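3. Materials and counter layout

3.1 Setting

The study looked at how goods are arranged on small food and drink counters, the kind found at the entrance of an office building or beside a waiting room, where one table has to do the work of several shelves. We began with the counter at Jirnham, which serves a single floor of offices and sells only cold drinks, wrapped sandwiches and dry snacks. Nothing is cooked or heated there. Customers choose for themselves and pay at a separate desk, so the table has to be readable without help from a member of staff.

Earlier work on shop display has mostly dealt with upright shelving. On a shelf, the main question is height: goods at eye level are seen first, and goods near the floor are seen last. A table changes this. All the goods lie at nearly the same height, the customer looks down at them, and the things that differ are distance from the front edge, position to the left or right, and the kind of holder each item sits in. Our interest is in the last of these. By holder we mean any tray, basket or rack that keeps one group of goods apart from the next.

3.2 Holders and goods

Three types of holder were used. Baskets were used for goods that do not stand up by themselves, mainly wrapped sandwiches. Flat trays were used for snacks in bags and small packets. A stepped rack was used for bottles. The rack has two levels, so that a bottle in the back row can be seen and reached over the bottle in front of it. Without the step, a customer looking from a low angle sees only the front row and may take the display to be half as full as it is.

The choice of goods followed what the counter already sold. We did not add new products, and we did not remove any that customers were used to finding. Where one kind of snack came in more than one size of packet, the sizes were allowed to share a tray. Cletus Alcantara drew up the layout plan, and Wanda Obi checked the table against it before each session.

The layout shown in Figure 1 is the one we call the open layout. Drinks are in the top center of the table, snacks are at the upper left, and sandwiches go in a basket on the right. A tray in the middle carries no goods.

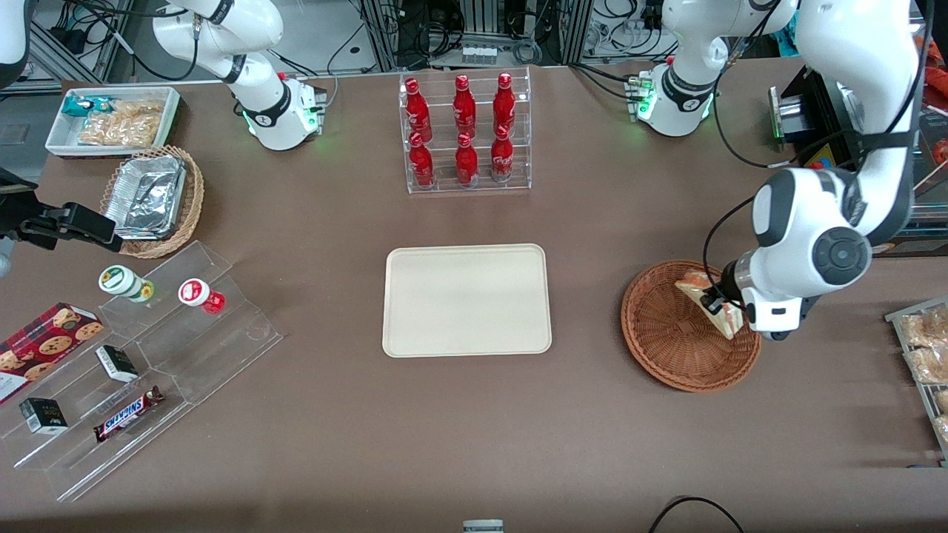

Figure 1. The open layout. Bottled drinks are on the two-tier clear acrylic rack, packaged snacks are in the white tray at upper left, and a wrapped sandwich is held over the wicker basket at right. The cream-colored center tray is empty.

The center tray needs some comment, as it affects how the results should be read. In the closed layout it holds snacks, and the goods form a continuous band across the table. In the open layout it is left bare. We kept the tray in place in both conditions so that the number of holders would stay the same. Taking it away would have changed two things at once, the amount of goods in the center and the look of the table surface. Several customers used the bare tray as a resting place while they made up their minds, setting down one item and then reaching for another. We had not planned for this use and did not record it in a regular way until the second week.

Sandwiches were cut in triangles and sold in clear wrapping. The wrapping matters for a basket display. A customer can see the bread and the filling without turning the sandwich over, provided that one of the large flat sides is facing up or out. When sandwiches are dropped in at random, some of them land with the crust edge toward the customer and the filling is hidden. Our filling rule was that each sandwich should be lowered into the basket, with a flat side left visible, and that a second layer should be started only after the bottom of the basket was covered.

Bottles were set on the rack in two rows of three, making 6 in all, with labels turned to the front wherever the shape of the bottle allowed it. A single product was used on the rack in each session. Mixed racks were tried during setup and dropped, as customers moved the bottles while looking for the kind they wanted and the rows no longer matched the plan.

3.3 Sessions and recording

The counter was observed over 51 sessions. One session was left out because the snack delivery did not arrive and the trays could not be filled, leaving 50 for analysis. The open and closed layouts were used in alternating sessions. The first session of the main study took place on April 6, 2024, and all setup trials were finished before that date.

An observer seated at the pay desk noted each item as it was taken, the holder it came from, and whether it was put back. Items put back in a different holder were marked as misplaced. In total, 2627 items were recorded across the sessions that were kept. Purchases of more than one item were entered as separate lines with a shared customer code, so that the order of choice could be recovered later.

The coding sheet was adapted from one used at the Pina site, where the counter is longer and has two baskets. Columns for the second basket were struck out. A column for items resting in the center tray was added by hand, and it is this column that is missing for the first week.

3.4 Restocking

Restocking was done between sessions and never while a customer was at the table. The order was fixed: rack first, then snack trays, then basket. Sandwiches came last to shorten their time out of the cooler. Any item that had been misplaced was returned to its own holder, and items with torn wrapping were taken off the table.

The person restocking did not try to make the trays look full by spreading the goods out. At Tran, a smaller site used only for training observers, this had been common practice, and it made it hard to tell from the session photographs how much stock was left. At Jirnham the bags in the snack trays were laid flat and close together, starting from one end, and any gap was left at the other end.

3.5 Limits of the layout

The table could not be approached equally well from every side. Customers coming from the elevator reached the right-hand end first and so passed the sandwiches before the snacks. We did not reverse the layout to test for this. A mirrored version was tried at Pletent, where the door is on the other side, but the two counters differ in too many ways for a direct comparison, and those sessions are reported separately in Section 5.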